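Thread on the save system in Skaswood, which ate most of my November. Game dev stuff, fairly dry.

1/ Skaswood saves the whole forest map plus everything the player has moved. Until last month that was one JSON file, written on the main thread. On a big map the game froze every time it autosaved.

2/ The biggest file a tester sent me had 2843 placed objects in it. Each one stored its full name, position, rotation and a pile of default values that never change. Most of the file was the same text over and over.

3/ First fix was to stop writing defaults. If a fence post has standard health and no owner, it doesn't need to say so. That took an evening and I should have done it two years ago.

4/ Second fix was splitting the map into chunks and only writing the ones that changed. I used Pomico for this, the little storage library I wrote for Mazza. It needed some cleanup. Mazza never had more than 80 objects in a level, so Pomico had never been pushed.

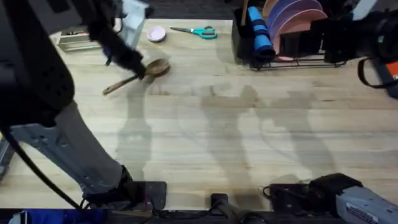
5/ Chunk borders were the slow part. An object can sit in one chunk and cast its shadow into the next, and the baked shadow has to be saved with both. If only one chunk gets rewritten, you load in and half the shadow is missing. What I want is what you get on the butcher block up there, long soft gray shapes running across the wood. The fix was to mark the neighbor as changed too whenever a shadow reaches over.

6/ That means a few more chunks get written per save. I tested it on a map with 3000 objects and the freeze is gone on my machine. My old laptop still hitches a little when a save starts – I think that's the file handle and not the data.

7/ Old saves. The loader checks the version number first. Anything before version 14 goes through a converter, gets written out in the new format, and the original is kept next to it with .old on the end. Please don't delete those yet.

8/ Known problem: if you rename a save folder while the game is running, the next autosave makes a second folder with the old name. Nothing is lost but it looks strange in the load menu. On the list.

9/ The Nullberg map is not converted yet. It uses its own terrain format from before I had chunks and I'd like to redo the cliffs anyway. Nullberg saves still work the old way, freeze included.

10/ The build is on the test branch now. If a save won't load, send me the whole folder, not only the main file. The chunk index is separate and I can't do much without it.

11/ Next up is the controller menu. Scrolling still skips an entry when you hold the stick down.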